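## Cotton tea towels stopped absorbing after a few washes - is it the detergent or the water?

Asked by **Mahfuz Chowdhury**, August 2024

I run the linen for a small guest kitchen. The cloths are plain white cotton, bought as a batch of 40 from Jiketo. Out of the packet they were poor at drying anything, as expected, and after two boil washes they were fine. Since February they have gone backwards. Water beads on the surface for several seconds before it soaks in, and glasses come out smeared.

Current routine:

- 60 °C cotton cycle, full drum
- supermarket liquid detergent, dose as per the cap
- softener in the drawer (started in the winter, when the cloths felt stiff)
- line dried, or tumble dried if it rains

The water company's report gives hardness as 314 mg/l as calcium carbonate. The machine is an Elberg front loader, no faults shown. I have tried white vinegar in the softener compartment once, with no change that I could measure.

Is this limescale in the fibres, softener residue, or are the cloths simply worn out?

---

### Answer 1 (accepted)

**Hanneke Van Hecke**

Probably both, with softener as the larger part. Fabric softener works by leaving a thin layer of cationic surfactant and fatty material on the fibre. The layer makes the cloth feel soft and also makes it repel water. On a bath towel you can tolerate a little of this. On a glass cloth you can't.

The hard water adds a second layer. At 314 mg/l you are well into the "very hard" band, and the dose printed for soft or medium water is too low. Under-dosed detergent leaves soil and calcium salts in the weave, which is where the stiffness came from in the first place. You then added softener to correct the stiffness.

Test before you strip anything. Lay one cloth flat and dry, put a single drop of tap water on it from a teaspoon, and time it. Clean cotton takes the drop in under a second or two. Do the same on a cloth that has never been washed with softener, if you still have one.

To strip them:

1. Wash at 60 °C with a full hard-water dose of powder (not liquid) and no softener. Powder normally contains builders that deal with the calcium, and for whites it usually contains an oxygen bleach as well.
2. Add soda crystals to the drum, in the quantity on the packet for heavily soiled whites.
3. Run a second wash at 90 °C, if the care label allows it, with half the powder.
4. Run an extra rinse.
5. Dry and repeat the drop test.

Don't fill the drum. Cloths need room to move or the residue just goes round with them.

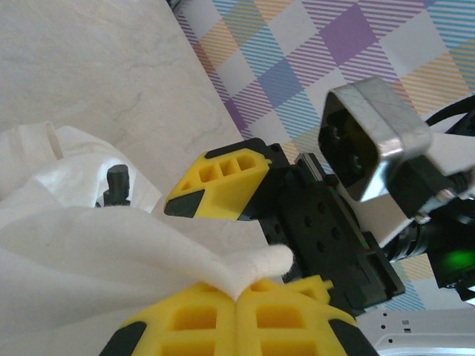 If the drop still sits on the surface after step 5, repeat steps 1 to 4 once more. After that I would suspect the cloth itself. Some cheap cotton is sold with a small polyester content, and a finish is sometimes applied at the mill that takes many washes to shift.

Clean the drawer too. Softener builds up in the siphon and carries on dosing itself for several cycles after you stop using it.

---

### Answer 2

Just use vinegar, loads of it. Works on my towels.

> **Hanneke Van Hecke:** Vinegar will dissolve some scale. It does very little to softener residue, and used in quantity every week it is hard on the rubber door seal. Never mix it with chlorine bleach.

---

### Answer 3

Agree with answer 1 on the softener. One addition on drying: line-dried cotton goes stiff in still air whatever the water is like. Ten minutes in the tumble dryer at the end, or a hard shake before hanging, removes most of it. We gave up softener in our kitchen at Farnham on that basis and have not missed it.

Also check the inlet hose filter. A slow fill can cause poor rinsing on some machines.

> **Mahfuz Chowdhury:** Filter was clear. Drawer siphon was not, it was full of blue jelly. Stripped one load as described, two rounds. Drop test went from nine seconds to one. Doing the rest this week, and the softener is going.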